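The Orange One Goes on Top

My aunt Araceli left me a laundry business, a parrot cage with no parrot in it, and 387 dollars in a coffee can. The business was called Pristine. It had one window, a bell that stuck, and a shelf of shirts that people had dropped off and never come back for.

I was supposed to sell it. That was the plan when I drove down in March with my good coat and my list. Berwyn Kemeys from the bank had already found a buyer, some outfit called Emetti that wanted to put in a juice counter, and all I had to do was clear the shelf and hand over the keys. Two days, I figured. Three if I was slow.

Well, I was slow.

The trouble was the tickets. Araceli wrote a ticket for every single thing that came through the door, and she didn't stop at the name and the price. She wrote what people told her. "Mr. Bundgaard, blue shirt, going to see his brother, nervous." "Bushra, pink, spilled tea at the interview, got the job anyway!" I sat on the floor behind the counter the first night and read tickets until my legs went numb, and I never even opened the box of trash bags I'd bought.

The one that got me was ticket 293. It said: "Nicanor Bermúdez. Four T-shirts, orange, yellow, pink, blue. He wants them folded the old way. Orange one goes on top. He will be back."

There was no phone number. And the ink had gone brown, so it wasn't from last week, either.

I found the shirts at the very back of the shelf in a paper bag that fell apart when I picked it up. Just plain T-shirts, the kind you'd wear to paint a fence. I don't know why I didn't put them with the giveaway pile. I think it was "He will be back." My aunt wasn't a woman who guessed.

So I washed them. And then I had to fold them, and here I have to admit something embarrassing for the niece of a laundress — I've never been able to fold a T-shirt. Mine come out like sandwiches somebody sat on. I laid the yellow one out and smoothed it and stood there with my hands up like a surgeon, waiting to remember. 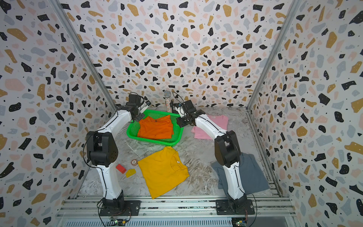

The yellow one still to do, and the orange one already in the green basket.

She had taught me once, when I was nine or so. You lay it flat and pull the wrinkles out toward the hem. You bring one side in, and then the sleeve back over itself, and then the other side, and you do not press down yet (I always pressed down). Then the bottom comes up to the collar. She could do it while arguing with a customer about a button. I used to stand at the end of the counter and try to catch the moment when it stopped being a shirt and turned into a rectangle, and I never once caught it.

The orange came out okay on the third try. The pink took longer. The yellow I left for a while and went to make coffee, and that's when the bell stuck.

You have to picture that bell. It doesn't ring, it sort of clears its throat. I came out with the coffee and there was a man at the counter, a tall old guy with a hat in his hand, looking past me at the wall.

"Is she in?" he said.

I told him. I'd gotten pretty good at telling people by then, I'd had the whole street through. He turned the hat around by the brim, all the way around, and set it on the counter.

"I'm Asger," he said. "Bundgaard. I have a blue shirt here."

"You were nervous," I said, before I could stop myself. "About your brother."

He laughed so hard he had to hold on to the edge. Then he told me the whole thing — the brother, the boat named Nikuvora that they'd both wanted and neither one could sail, the 17 years of not speaking over it. They'd made up, that time. He'd never come back for the shirt because he'd stayed on with the brother and helped him sand the hull.

I gave him his shirt. He tried to pay me 65 cents extra for storage, very seriously, counting out the coins, and I let him, because it seemed ruder not to.

On his way out he saw what I was doing and stopped.

"Those are Nicanor's," he said.

"You know him?"

"Everybody on Contreras Street knew him. He had the fruit stand. He wore them in order, one color for each kind of weather." He leaned over the yellow shirt and frowned at it. "Orange was for when he was happy. She'd know what sort of week it was going to be by which one he dropped off dirty."

I asked him where Nicanor had gone. Asger put on his hat and thought about it and said north, he believed, to a daughter. He said he could write to her, if I liked. His brother's wife had the address, or used to.

I said I'd like that very much.

After he left I drank the coffee, which had gone cold, and went back to work. I was down to the blue by the time the streetlights came on, and it was more of a gray-blue really, the color of a morning when you can't decide about a jacket. I did the side, the sleeve, the other side. I didn't press down. The bottom came up to the collar and I held it there a second, and it was a rectangle. I'd missed the moment again!
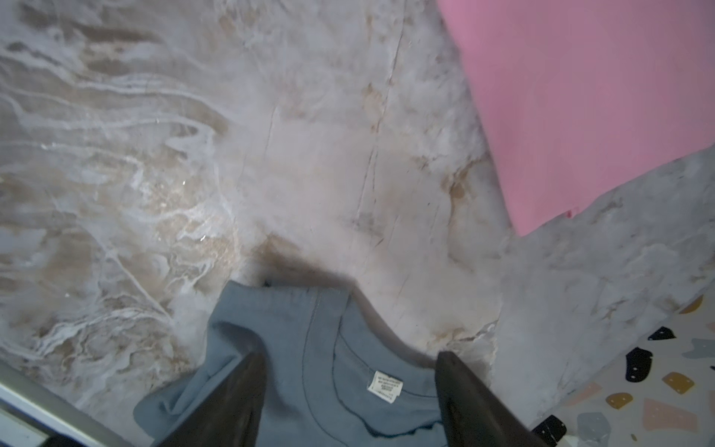
The blue-gray one, folded.

Berwyn called at eight to ask about the keys. He's a nice man, Berwyn, he always sounds like he's standing up. He said Emetti was getting a little anxious and did I have a sense of the timing.

I looked at the shelf. There must have been a hundred tickets still pinned along the edge of it, all in that brown slanting handwriting, and I'd only gotten through the ones I could reach without the stool.

"Tell them I'm waiting on a customer," I said.

"At this hour?"

"He's coming from up north," I said. "It could be a while."

Berwyn breathed for a bit. Then he asked, in a different kind of voice, whether I'd happened to come across a gray vest with a torn pocket. He'd have brought it in himself, he said, the winter before his wedding.

I went to get the stool.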